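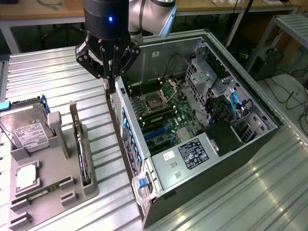 Old office desktops come into Vullorlow by the pallet, mostly in May, when the schools and the county offices clear out what they replaced over the winter. They are plain metal towers that sold new for more than anyone now remembers, and most of them still run. The quickest way to find out what one is worth is to lay it on its side and take off the side panel. Nearly everything that matters is then facing up: the green motherboard, the memory slots beside the processor socket, the silver power supply with its label showing, the cage for the drives. The blue tabs along the expansion slot covers are a good sign too. On business machines a bright color on a dark or bare metal part usually means you can move it by hand, and a case you can open by hand is a case somebody will bother to repair.

Morven Semple has been opening them for a living for long enough to have opinions about latches. She runs Pemholm, a refurbishing shop in a former carpet warehouse on the east side of town. Last year the shop took in 983 desktops. A little over 600 went back out as working computers, and the rest were taken apart for what was in them.

"People think the old machine is one thing, and it's either good or dead," she says. "It's a box of parts. Some of them are good for another ten years and some of them were tired when they were new."

I spent two mornings at Pemholm to learn which were which.

## Start with the drive

The first part to come out is the hard drive. In most towers from the last fifteen years it sits in a cage at the front, held in a plastic carrier that clips around its sides. You unplug the data cable and the power cable, squeeze the carrier, and the whole thing slides free.

The drive gets removed before anyone tests anything else, for reasons that have nothing to do with its value. It may have payroll records on it, or somebody's tax returns. Pemholm logs the serial number, wipes the drive, and checks the log against the donor's list. Drives that won't complete a wipe are drilled.

A mechanical drive that passes has a few good uses left. It will hold backups or a music collection well enough. Semple won't put one back in a computer as the main drive, no matter how clean its test results are. A small solid-state drive costs less than lunch for two and does more for an old desktop than any other part you can buy. Customers who think they need a new computer very often need one of those.

## Memory, the easy one

Memory comes out by pushing down the clip or clips at the ends of the slot until the stick pops up. It goes back in one way only, lined up with the notch, and it takes more pressure than beginners like to use. Most calls Pemholm gets from people who added their own memory and now have a black screen end with the words "push harder."

Office computers were often bought with a single stick and a row of slots left open. That was the cheapest way to order them. It also makes them easy to improve, provided you match the type. The generations are notched differently and won't swap, and desktop sticks are longer than the ones for laptops. The label on the stick tells you what you have. Write it down before you shop.

Loose memory goes into antistatic sleeves at Pemholm, and the sleeves go into a card-file cabinet that came from a library. Semple paid $45 for the cabinet at an auction and says it's the best piece of equipment in the building.

## The processor, and what's under it

A desktop processor sits under a cooler, and the cooler comes off first. If the computer has been off for a while, the old thermal paste may have set like glue. Running the machine for ten minutes softens it. Then you shut down, unplug, loosen the screws a little at a time in a cross pattern, and twist gently before you lift.

With the cooler gone you can see the processor's metal lid and the lever that holds it down. The lever goes out and up, the frame opens, and the chip lifts straight out. In many of the office machines from this period the pins are in the socket, and they are as fine as hair. A bent one can finish a motherboard. Semple keeps a drawer of plastic socket covers and puts one on any board that will sit without its chip for longer than it takes to fetch a replacement.

Chips themselves hardly ever fail. In a whole year she might see two bad ones. They also hold some value, particularly the fastest model that a given board will accept, which is what hobbyists go looking for. Moving from the slowest chip in a series to the fastest is a cheap afternoon's work, although you should check the board maker's support list before spending anything.

The old paste is wiped off with isopropyl alcohol and a lint-free cloth, and the new paste goes on in a dab the size of a pea. There are long arguments online about lines, crosses, and spreading it with a card. Pemholm uses the pea.

## Fans 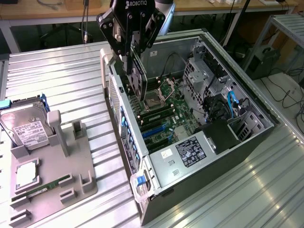

*A cooling fan above the motherboard, with the socket lever raised and a memory stick in place.*

If a desktop is noisy, it is nearly always a fan, and if a desktop shuts itself off in the middle of something, a fan is the first thing to look at. They're the hardest-working moving parts in the case and among the cheapest to replace.

A dirty fan and a worn fan sound different. Dirt makes a rushing noise, like a car window that isn't quite shut. A worn bearing ticks or growls, usually worse for the first minute after a cold start. Dirt you can clean. Hold the blades still with a finger while you blow the dust out, so that the air doesn't spin them faster than they were meant to go. A growling bearing won't get better, and a drop of oil under the sticker buys a few months at most.

Before buying a new one, measure the frame and look at the plug. Office machines are full of fans that are a standard size with a connector that isn't standard at all. Insaurralde, a parts dealer two counties over, sells adapter leads for the common ones and takes old fans back by weight. Semple buys from them in bulk and keeps the leads on a row of nails.

Check the arrow molded into the side of most fans, too. It shows which way the air goes. She has opened computers with the front fan and the back fan both blowing in, and dust packed into every corner as a result.

## Power supplies stay shut

The power supply is the one part in the case that gets no repair at Pemholm. The capacitors inside can hold a charge after the cord has been pulled, and a replacement is cheap enough that there's no argument for opening one up. It gets plugged into a tester. If the voltages are right and the fan turns, it goes back in. If they aren't, it goes in the scrap bin whole.

The label is worth reading even if you have no plans to touch it. The total wattage is printed there, and it is usually modest. That limits what graphics card you can add. Plenty of people buy the card first and read the label second. Also look at the shape of the box before you order a new one, and at the plugs on the end of the cables. Some makers used their own size and their own wiring, and a store-bought supply won't fit without adapters, or at all.

## Keeping track of it all

Taking a computer apart is easier than remembering how it was together. The benches at Pemholm are bare metal with a lip, and each one has a tray with compartments. Parts go in the tray in the order they come out. Screws go in a muffin tin, one cup per stage, and the tin stays next to the tray.

At home an egg carton will do. So will a sheet of paper with the outline of the case drawn on it and the screws taped down where they came from. Take a photo of the front-panel wires before you pull them, since those tiny plugs are what people get wrong, and the print on the board is too small to read with a flashlight in your teeth.

The shop's inventory used to live in a spreadsheet and now lives in a program called Flilen, written by a former trainee. Each stick and drive gets a number. Semple was against it for a year and still keeps a paper list of the processors.

## What to pay for one

A finished desktop at Pemholm starts at $69. For that you get a tower with a new solid-state drive, enough memory to browse and write letters, a clean fan, and fresh paste on the processor. Keyboards and mice come out of a tub by the door and are free if you can find a pair you like.

If you'd rather do the work yourself, look for a business model with a side panel that comes off without tools. Ask the seller whether it turns on and whether there is a password on the setup screen, which can be a real nuisance to clear. Look at the capacitors on the board for any that have swelled at the top. Give the drive carrier a wiggle. The plastic ones crack, and the replacement can cost more than the drive did.

Then go home and blow the dust out of it in the yard.

*Pemholm takes desktop computers in any condition at its side entrance, mornings until 11:30. Monitors are accepted only if they are flat.*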